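January 3, 2022

Back at the weaving after the break. Split willow soaked overnight in the Brorkitz trough, then mellowed in a damp towel until noon. Tips still cracked at the upsett, so the thicker rods get a longer soak next time.

Base is finished: slath of four through four, paired out to the full diameter. Cut 42 stakes at 70 cm, discarded the ones with knots near the butt. Inserted the first 20 before lunch, each beside a base stick, slyped on the inner face. The bodkin from Nitberg is too blunt for this; it splits the pairing. Ground it down on the fine stone, which helped.

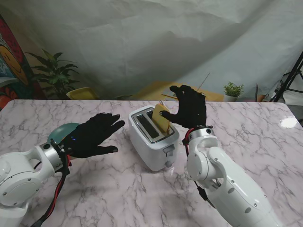
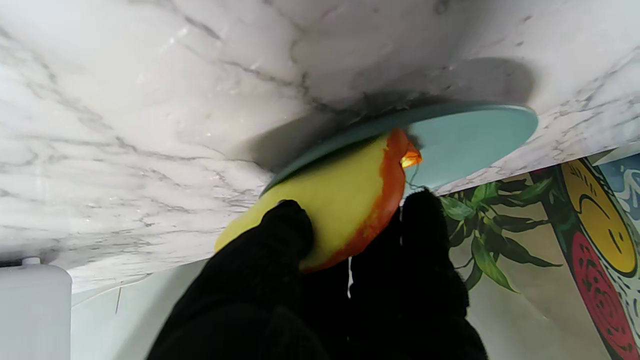 Three-rod wale for the first two rounds, then English randing for the siding. The wall leans out on the handle side. Measured it twice. The cause is tension on the left hand, same fault as the Sandoval piece, and I packed the weavers down harder there to compensate. It reduced the lean but did not remove it.

Read the Vamia pattern sheet again for the border. It specifies a four-behind-one trac, and the diagram shows three behind one. I will follow the diagram. Stakes have to be damp when they are kinked, so the top half is wrapped and the whole thing is standing in the cold porch.

Dye test on the offcuts: walnut gave a flat brown, the onion skin almost nothing. Repeat with alum in February. Order more buff willow. Handle bow still to be chosen.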